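The Dry Season

1. Arnmont, January

It was forty-one in the shade the day we inherited the shop window, and I want to say straight off that I was thrilled. My sister thought I was mad. The shop had been our aunt's, the sign over the door still said Ruddock & Daughters, and every fresh flower in the place had cooked over the long weekend. The buckets smelled like a farm dam.

"We've got nothing to put in it," my sister said.

"We've got the ceiling!" I said.

She looked up. Our aunt had hung things from the rafters her whole life, bunches on bunches of them, and in all those years neither of us had seen her take one down. Pale feathery stuff, grasses the colour of toast, little red heads on wiry stalks. I got the ladder. You wouldn't believe the noise dried flowers make when you move them, a sort of whispering crackle, like someone unwrapping a lolly at the pictures. I was picking bits out of my hair until bedtime and I loved every minute.

2. The vases

These were under the sink, wrapped in pages of the Ploltau paper. She'd saved the good ones and hidden them from us, quite rightly, as we were children who ran indoors. There were 25 by the time we'd emptied the cupboard, and we lined them up along the counter and argued happily until the kettle boiled dry.

My sister wanted everything in one enormous crock. I wanted height! I wanted long stems going straight down into something tall and white, with the fluffy cream part way up where the light could get at it, and a squat little pot beside it for company. We did it her way first. It looked like a haystack somebody had sat on.

Then we did it mine. You have to leave the tie on until the stems are in, our aunt always said, and go slowly, and don't breathe.

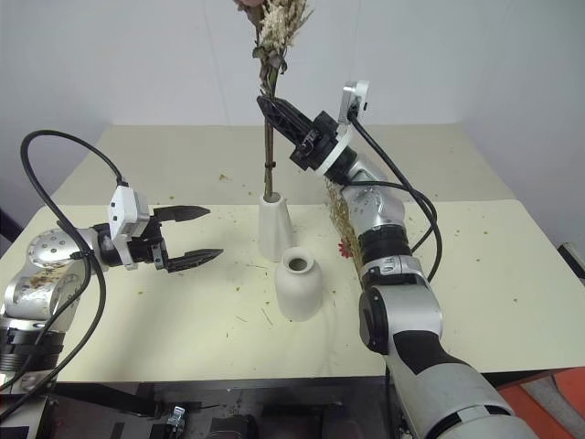
3. Fumer Street, evening

We carried the tall one to the window together, my sister walking backwards and me calling out the step. A few crumbs of leaf came down on the lino and the rest held. She set it on the sill and I put the small round pot next to it, then moved it left, then moved it back.

We went outside to look. The street was still hot through my sandals. A bloke on a bike slowed down, had a good squint at our window and rode on, and my sister grabbed my arm so hard it left a mark.

"Leave the little one empty," she said.

So we did, and went back in to sweep.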